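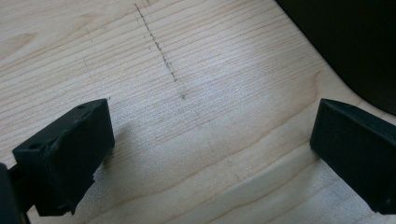
Notebook, December 2023
Contract data group, derivatives documentation

Picking up from the May entry. The Vulia extraction run on the Coughlan master agreements is finished and the output is in the shared folder. Notes below cover the reconciliation against Wirkgate, the open problem with netting flags, and what I changed in the clause schema. Written mostly so I can find it again, but the collateral people will need section 3.

1. Population

The legacy book came over as 3,976 documents. That figure includes schedules, credit support annexes, amendments and a large amount of correspondence that was scanned into the same folders at some earlier date. After removing correspondence and exact duplicates we have 2,293 documents that carry contractual terms. Every one of these now has a parent agreement ID, or is itself a parent.

Duplicate removal was by hash first, then by counterparty, date and page count. The second pass is less safe. Two amendments signed on the same day with the same counterparty and the same length can be different amendments, and in the Coughlan book this happens with fund umbrellas, where each sub-fund gets its own near-identical letter. I turned the second pass off for anything tagged as umbrella and checked those by hand. Slow, but the alternative is losing a sub-fund from the netting set.

Correspondence was moved to a separate folder and kept. A few side letters were filed there. If a letter amends a term it should be in the population regardless of what the cover sheet calls it. I searched for "notwithstanding", "in consideration of" and "we hereby agree" and pulled the hits back for review. This will miss anything drafted in plain language.

2. Extraction settings

Vulia was run with the default clause library plus our own definitions for:

- additional termination events (NAV decline, key person, downgrade)
- threshold amount and cross-default scope
- automatic early termination, by party
- set-off, including affiliate set-off
- governing law and process agent

Scan quality was the main source of error. The older schedules are copies of faxes. On those the tool reads checkbox elections badly, and "will" and "will not" apply are the two words we most need it to get right. I forced every automatic early termination election to manual confirmation regardless of confidence score. The score looked fine on several that were wrong, so it should not be used as a filter for that field.

Threshold amounts are extracted as text and parsed afterward. Parsing fails on "the lesser of" and "the greater of" constructions, and on percentages of shareholders' equity. I split the field into fixed amount, percentage, percentage basis and operator. Old reports that read the single field will return blank until they are repointed. The single field stays in place through the next release, unpopulated.

3. Reconciliation to Wirkgate

Wirkgate holds the static data that trading and collateral use. Ran a sample of 300 agreements, stratified by counterparty type, and compared the extracted terms with what Wirkgate shows.

Mismatches on substantive terms: 27 agreements. Broken down by cause instead of by field, since the same agreement can be wrong in more than one place:

(a) Amendment signed but never keyed. The largest group. Most are threshold or minimum transfer amount changes, and most came through the fund desk.

(b) Keyed from a draft. The Wirkgate value matches an unsigned version in the folder. Found by comparing against all drafts once the signed copy failed to match.

(c) Field used for something else. The "process agent" field in Wirkgate contains contact details for margin calls on a number of older records. No legal consequence, but it breaks the comparison and it will break any report on service of process.

(d) Our error. The extraction was wrong and Wirkgate was right. All but one were scan quality. The exception was a definition that referred to a different annex, which the tool did not follow.

Do not correct Wirkgate directly from the extraction file. Group (d) is the reason. Each change needs the signed page attached to the ticket, and the ticket goes to static data with collateral copied where the term affects margin. For group (a) the desk lawyer who handled the amendment should confirm that it took effect, as some were conditional on deliverables such as a revised authority list.

4. Netting flags

Still open. The flag in Wirkgate is a yes/no per agreement. The legal answer depends on entity type, jurisdiction of incorporation, any branch through which the counterparty trades, and product. A single flag cannot carry this. Someone has been setting it to "no" wherever any one of those is doubtful, which is conservative for capital purposes and misleading for everyone else.

Proposal in the draft schema: hold the inputs (entity type, jurisdiction, branch, product scope) and a reference to the opinion relied on, then derive the flag. The opinion reference needs a review date. Where the opinion has qualifications, the qualification goes in as text with a mandatory reviewer, and the derived flag shows as "qualified" until it is cleared.

Problem with this: entity type in our system does not map cleanly to entity type in the opinions. "Fund" covers corporate funds, unit trusts and limited partnerships, and the opinions treat them separately. The information is usually in the signature block or the capacity language on page one. I tried extracting it from there. Results are usable for trusts, where the trustee capacity wording is fairly standard, and poor for partnerships, where the general partner's name is sometimes given with no mention of the partnership until the schedule.

For now, partnerships go to manual classification. Classification sheet is in the same folder as the extraction output. Please use the dropdown and leave the free text column for exceptions.

5. Skemport

Skemport wants to take a feed of the clause data for its pre-trade check. I am reluctant to open this before the netting question is settled, but the termination event data is stable enough to release. Conditions I would set:

- read only, no local edits on their side
- NAV trigger levels to be shown with the measurement period and whether redemptions are excluded, never the bare percentage
- waived events to stay visible with the waiver date, so that a lapsed waiver is not mistaken for a live one
- document link on every record

They asked for a traffic light on each counterparty. Declined for this release. The color would be read as legal sign-off, and the data does not support that.

6. Schema changes in this version

threshold_amount: split, see section 2.
aet_election: now held per party. Previously one value per agreement, which could not represent an election by one side only.
setoff_affiliates: yes / no / one-way. One-way requires a party.
gov_law: unchanged. Non-contractual obligations moved to its own field.
parent_id: mandatory.
amend_effective: new. Separate from date of signature. If conditional, leave blank and complete amend_condition.

7. To do

Rerun the fax-era schedules after rescanning. Originals have been recalled from storage.
Raise tickets for groups (a) and (b). Group (c) in one bulk ticket once static data agrees where the margin contacts should go.
Test cross-reference following on annex definitions. The vendor's release notes say it is supported, but it needs the annex loaded as part of the same document set, and ours are loaded separately.
Second sample, weighted toward umbrella funds.
Ask capital reporting whether a "qualified" netting value can be consumed downstream or has to be mapped to "no".

Filed under: Legal Operations / Derivatives Documentation / Data
2 comments | 0 shares
Contact the contract data group | Internal use only | Back to top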